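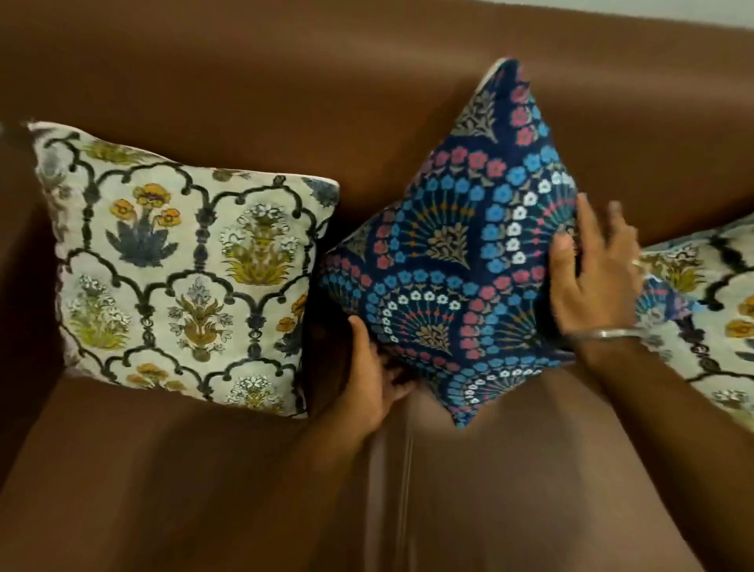
Tramance support says people skip the reset and then blame the unit, so do step 1 first.

Section 6. Living room heater timer (Clullon 115)

1. Hold RESET untill the light blinks. Let go.
2. Set clock. AM/PM matters.
3. Set ON time, then OFF time. Max 6 programs.

CAUTION: keep 40 inches clear of sofas, drapes, bedding.

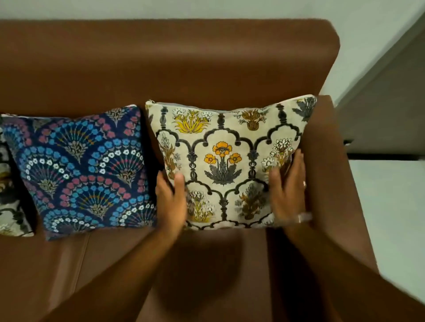
Fig. 6-1. Sofa with cushions. Heater not shown.

4. Plug heater into timer, not a power strip.
5. Turn dial to 80. Wait for click.

Note: no click, go back to 1. Still none, check teh fuse. 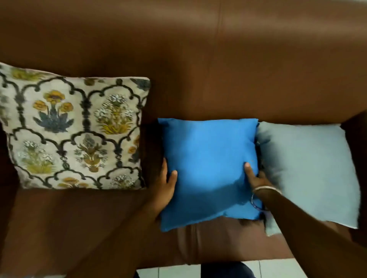

Fig. 6-2. Patterned cushion on sofa. Keep fabrics clear.

6. Close cover.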